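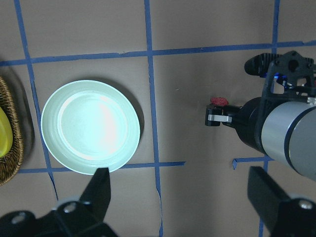

Start with the plate, was the advice a reader sent in after my last page on bench arms, because a gripper that can't get under a rim will never be much use in a kitchen, and you may as well learn that on the first evening. I had been starting with foam blocks, like most people, and foam blocks will forgive anything. So I switched, and these are the tips that came out of it.

Tape your table first. Blue painter's tape is the stuff to use, in big cells a little larger than your biggest dish. Don't fuss over getting it square. The lines are there so you can put the plate back in the same cell before every try, and a wobbly line does that just as well as a straight one. Press the ends down with a spoon, and change any strip that starts to lift, or a fingertip will find it sooner or later.

Use a plate with a wide, gently sloping rim for your first comparisons. I ran the long Vasholm fingers against the short Nseir pair, 27 tries each, same plate, same cell, same speed. The Vasholms reach farther and you can see past them nicely, but they like to come down on top of the rim and push. The Nseirs got hold of it more often once I had lowered the approach by the thickness of a folded dish towel. If you only buy one set and you mostly handle dishes, I'd go short. For cups and tall jars I'd go back to long without a second thought.

Watch your lamp! A pale plate under a strong light turns nearly white in the middle, and the wrist camera loses the inner edge of the well altogether. I spent a whole evening in March blaming the Stardale controller for that, poor thing, and apologized to it later. Pull the lamp to one side, or hang a bit of baking parchment in front of it (well away from the bulb, please), and check the picture again before you touch a single setting.

With two arms, decide which one waits. Give the waiting arm a parking spot outside the cell you're working in, and look at where its shadow falls as well as where its fingers are. Mine used to throw a big soft shadow right across the table and the camera made all sorts of things out of it.

Keep something soft in the mix. A scrap of red cloth or a twist of yarn will tell you more about fingertip pads than any hard dish will. Smooth yellow plastic is a good one too, being slippery and easy for the camera to find.

Snug up the finger screws before each session. I use the little driver that came in the Gastcombe kit, a quarter turn and no more.

Write down the settings that worked, on paper, next to the table. My good ones for the short fingers are 124 for closing force and 681 for travel, on the Stardale scale. Yours will be different, but it's somewhere to begin. Next I want to try a soup bowl, and I'll add that when I've done it.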